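Chapter 4
Folding on the Bed: Long Sleeves, Soft Knits and the Trouble with Shoulders
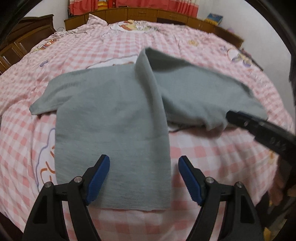
Where we are so far

If you've come straight from Chapter 3, you've already folded more dish towels than any person should have to, and you can probably do a pillowcase with your eyes half shut. Good! Flat rectangles are a fine place to start. But most of what comes out of the dryer isn't a rectangle. It has arms.

I learned to fold shirts from my first boss, Fiorella Bassi, who ran the laundry at a small hotel called the Merholm. She had a long steel table at exactly the right height for her and exactly the wrong height for me, and after a week of backaches I started taking the staff laundry upstairs and doing it on an unmade bed. She thought this was ridiculous. Then she tried it one January afternoon when the table was piled up with curtains, and after that there were two of us up there.

So this chapter is about the bed. Most people at home don't have a folding table, and the bed is the biggest clear surface in the house (clear of pets, anyway, if you shut the door). It's soft, it gives a little, and it grabs at fabric in a way a tabletop doesn't. That grab is sometimes a help and sometimes a real nuisance, and we'll spend a good part of Section 4.2 on telling the two apart.

Why a gray knit shirt?

You'll notice I keep coming back to a plain gray long-sleeved shirt through these pages. I picked it for practice because it's about as ordinary as clothing gets, and because soft knit shows you every mistake. A stiff cotton dress shirt will hold a crease where you put it. A knit sort of wanders. You turn one side over, and a ridge comes up on the diagonal when you wanted it straight. You lay a sleeve out flat and the cuff curls under. You lift the other sleeve by its end and the cloth bunches right where it's being held.

None of that means you've done it wrong. It means the shirt is halfway, and halfway is where most of the learning happens.

If you can, work over a sheet with a check or a stripe. Gingham is lovely for this. The lines give you something to square up against, and you'll see a crooked hem long before you would on plain white. When I taught the evening class at Prusura I had everyone bring a checked sheet from home, and the stacks got tidier that same night.

Words you'll need

Body panel: the big middle part of the shirt, front and back together, not counting the sleeves. When I say "square the panel," I mean get its sides running straight down to the hem.

Hem: the bottom edge. It's your base line for everything in this chapter. If the hem is straight, the rest can be coaxed.

Ridge: a raised line where fabric has been turned over or pushed up. Some ridges are folds you meant to make. The others need smoothing out with the side of your hand, working from the hem up toward the collar.

Pinch point: the place where you hold a sleeve while you move it. Knits pucker here. Pinch near the end of the sleeve, lift gently, and let the rest follow along.

What we'll do in this chapter

Section 4.1 deals with laying out, meaning sleeves, hem and collar before you've folded anything at all. Don't skip it -- I know you want to. In Section 4.2 we turn the sides in and deal with that diagonal ridge. Section 4.3 is sleeves, both the straight lay (down along the back of the panel) and the elbow bend, which I like better for long arms. Section 4.4 takes the finished shirt to the drawer or the shelf, and there's a bit there on standing folded shirts on edge, a habit I picked up from Ferenc Major and have never shaken.

Before you start

Get out one long-sleeved shirt, the softer the better, and pull the bedsheet tight at the corners. Take off your watch if it has a rough band, as knits love to snag. Lay the shirt down any old way and look at it for a minute before you touch it. Find the hem. Find both cuffs. Check which parts are lying flat and which are folded over on themselves, then write down the first thing you'd move. Keep that note, and we'll come back to it at the end of Section 4.1.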